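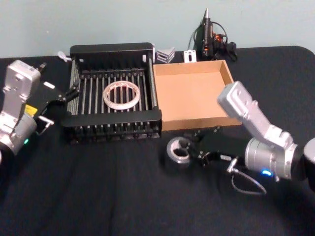

Opinion | Home and Habits

In favour of washing up by hand

When I moved to Narnley the flat had a dishwasher, and for the first four months I used it every evening. Then one night in January it stopped in the middle of the programme and would not open for two hours. The repair was more expensive than I could accept at that moment, so I bought a bowl and a brush and began to wash by hand, as my mother did. The machine is still under the worktop. I keep baking trays in it.

I want to write something in defence of this habit. My friends think it is a little strange, and one of them told me I do it in order to feel superior. Perhaps there is a small part of truth in it. But I have thought about the question for a long time now, mostly at the sink, and I believe there are better reasons.

The first argument against me is always water. People say the machine uses less, and I think in most homes they are right. If you leave the tap running while you wash every fork, you will lose this argument and you deserve to lose it. But I was brought up in a house where water came from a tank on the roof, and when the tank was empty it was empty until the lorry came. We washed in one bowl and rinsed in another. The second water, when it was still fairly clean, became the first water for the pans. Nobody taught this as a method, it was only how a kitchen worked. I still do it in the same way, and my bill last year was lower by 66 pounds than the year before. I know one bill does not prove anything for the whole country.

The second argument is time, and this one is more serious. A household like mine, with two adults and often a guest, gives me perhaps 30 minutes of work in the evening. Put together over a year it is a big number, and I understand a person with small children who hears it and laughs at me. I would not tell this person to give up the machine. When my sister had her twins I was the one who ordered the dishwasher for her, and I carried it up the stairs with the delivery man.

But we speak about time as if all of it had the same quality. The half hour after dinner is a poor half hour. I am too tired to read something difficult and too awake to go to bed. Before, I gave it to the telephone, and I could never remember afterwards what I had looked at. Now I give it to the plates, and at the end the plates are clean. I have also had some of my better conversations in this half hour. When one person washes and the other one dries, they stand side by side and look at the wall, and it is easier to say certain things to a wall. My husband told me he wanted to leave his job while he was drying a saucepan. I think at the table he would have waited another month.

There is also the matter of the objects. In the years of the dishwasher I chose my things for the machine. I did not buy the glasses I liked, and my grandmother's cups with the gold line stayed in a box, wrapped in newspaper. Now I use the cups on ordinary mornings. One is already broken, and I was sad for a day. Still, I prefer five cups in use to six cups in a box.

I must be fair and say what I don't like. I don't like greasy roasting tins, and I don't like winter, when my hands become red and I forget the gloves. After a dinner for seven or eight people I look at the kitchen and I think about the repair man with real tenderness. And there is an unfairness in this work which I don't want to hide. For a very long time it was given to women, and to servants, and to whoever arrived in the country last. My first job here was in the kitchen of a restaurant called Serrano, where I washed for 7 months, and I did not find any peace in it. My back hurt and the floor was slippery. A person who writes beautifully about washing up usually washes only for himself and can stop when he likes. I include myself in this.

So what I defend is quite small. It is the choice to do a plain job slowly, in your own house, shared with the people who ate. If it is not shared, I don't defend it. In our home the cook never washes, and this rule has survived two changes of flat and one long visit from my father-in-law, who had to learn it at the age of seventy-four.

Last spring I visited some new flats in Nullham with a colleague who wanted to buy. They were light and well made, but the sink in each kitchen was so narrow that a frying pan could not lie flat in it, and there was no place to put anything to drain. The agent explained that today nobody needs it. I found this a pity -- a person should be able to decide such a thing after moving in, and not find that the architect has decided before. A deep sink and a bit of sloping worktop cost very little when a kitchen is being built. To add them later is a different story, and my colleague, who bought one of the flats in the end, now washes her big pans in the bath.

She has invited us to dinner next week. I have offered to bring one dish only, in a pot that fits her machine.

Related articles
The shared kitchen in Narnley where the neighbours cook on a rota
Why I gave up on the second-hand sofa
Small flats, big tables: letters from Nullham
What to do with the good china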